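Mindier child seat, Hutmont base: fitting and checks
Section 4. Rear-facing, back seats only

Read all of 4 before you start. Car parked, handbrake on, doors open both sides if there's room.

1. Slide the front seat forward. Clear the back seat, crumbs and grit too.
2. Find the two anchor points in the gap between backrest and cushion. Some cars hide them under a flap or zip.
3. Push both arms of the base in till they click. Two clicks. Both windows on the arms go green.
4. Lower the support leg to the floor. Firm contact, not lifting the base off the cushion.

CAUTION: Do not stand the leg on an underfloor storage lid unless the car's handbook allows it.

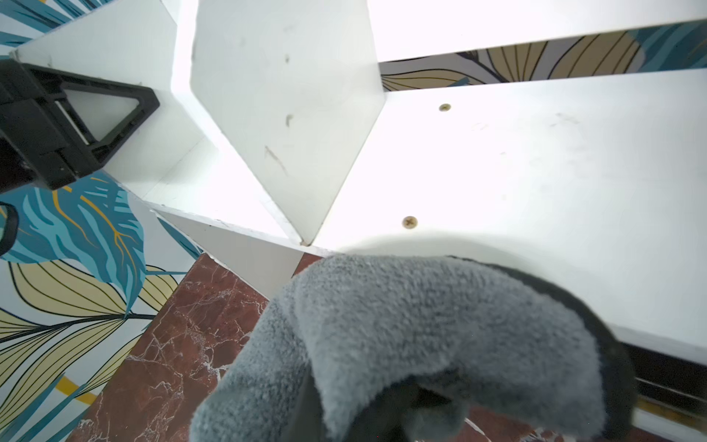

Hjørdis Blomqvist wrote in to say step 3 is a pig in her car, the left arm goes green and then drops back to red when the right one is pushed home. Pull both out, she says, line them up and push them in together with a knee on the base. We agree. Do it that way.

5. Pull the base hard, side to side and forwards. Should move very little at the anchors. More than that, go back to 3.
6. Drop the seat shell on. Listen for the click, then try to lift it off.
7. Harness: straps level with the shoulders or just under. Thick coats off first. Tighten untill you can't pinch any slack.

NOTE: Handle position when driving is on the side label. Differs between shells so check yours.

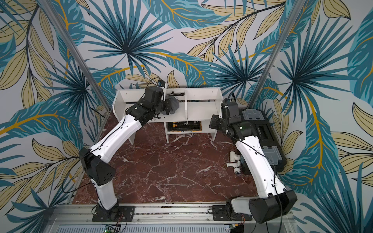

Reading time: 2 min | 318 words

WARNING: Never fit rear-facing in front of an active airbag. Risk of death or serious injury.

8. Recheck the leg and both windows before each trip. Passengers kick them.
9. After any crash, replace base and shell. Even a slow one, even with no marks on teh plastic.

Base won't go green after three tries? Stop. Don't drive with it. Ring the Winau helpdesk and ask for Aigars Dambrauskienė, have the serial number ready (underside, next to the leg hinge).

Revised 27 September 2023. Replaces the April sheet, bin that one.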